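3.2 Materials and packing task

Bags were a problem from the start. Earlier work on school-bag packing (the Prellis lists, mostly) treats the bag as a volume and nothing else, so many liters, so many items. Fine for a suitcase. A child's backpack is soft, falls over, has straps that get in the way of the opening, and it has a side that goes against the back. We wanted a bag that shows all of this and is easy to code from pictures. Hence bright colors.

The bag used for the tabletop part is orange with teal edging. Teal padding at the shoulder area, so coders can tell back from front without much arguing. A long loose strap, left as is, not tied off or tucked. In the pilot at Climelholm the straps were taped down and the parents who looked over the material said no bag at home ever looks like that. They were right. Tape dropped from the protocol.

Items were chosen in pairs, one hard and one soft, after Eskildsen's home inventory of what children really carry. The inventory has 119 entries, many of them duplicates under diffrent names (pencil case, pen box, pencil box). We merged these and were left with 67. From those we took things with a clear shape: boxes, lidded containers, plush toys. No food. No liquids. Nothing with a cord.

The soft item matters more than it seems. In the home diaries the plush toy is very often the last thing handled and ends up on top of the bag or half out of it, whatever the packing order on the list says. Boxes go the other way, parents want them in early and flat against the padded side. A box that meets the bag at an angle is coded "contact, not placed", see 3.4. White plush, white box, plain light table: low contrast between items, strong contrast to the bag. A darker table would have been better for the white things but we only had the beige one.

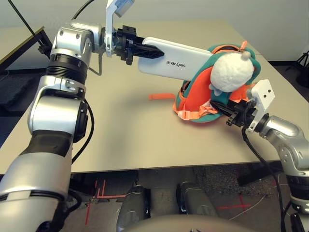
3.3 Table layout

Plain beige top, no cloth, no mat. A mat was tried in November and slid around with the bag, so out it went. Bag either upright or lying down at the start of a trial, both are legal start positions and are coded separately. Upright is harder to keep. Soft bags with little in them sag toward the front pocket, and Hedel's advice to put a weight in the base was not followed, as it changes how the bag gives when a box is pushed in.

Lying down has its own trouble. The bag takes up a lot more table, straps spread out, and anything put next to it is soon under a strap or against one. We set no fixed distance between bag and items. Coders note only whether a strap crosses the free table between them, or touches the item, or neither. The webbing keeps whatever bend it had in storage so two trials never start with quite the same curve. Not corrected for.

Containers with lids go on the table lid up, closed. Lids with a raised rim were preferred over flush ones: the rim shows the outline from above even where the lid and wall are nearly the same color. Position relative to the bag is free, left or right.

Surface details of the bag also turned out useful for coding. The mesh panel and the smooth fabric are the same orange, but the weave is easy to pick out close up, and the teal strip between them gives a line to measure from. Coders were told to use the strip as the border between upper and lower bag. Ditte Fogh did the first pass and wrote the coding sheet; the second coder worked from the sheet alone.

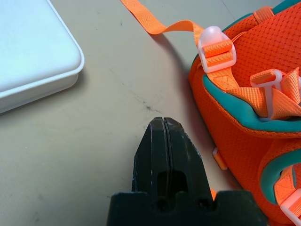
Figure 2. Backpack lying down, webbing strap loose on the tabletop, lidded white container at left. Teal strip marks the border between mesh and smooth fabric.

Shadows caused most of the disagreement in the first pass. A strap lifted off the table casts a shadow beside itself and this was twice coded as a second strap. The sheet now says: color first, then edge. Gray is never strap. Same rule for the soft shadow under containers, which had been read as a darker base on the lighter ones.

Picture material for the coding was capped at up to 2000 stills in all, drawn evenly from both start positions. Stills where the bag fills nearly all of the view were kept if at least one teal edge was visible. Without a teal edge there is no way to say which part of the bag one is looking at, and these were set aside and not recoded later.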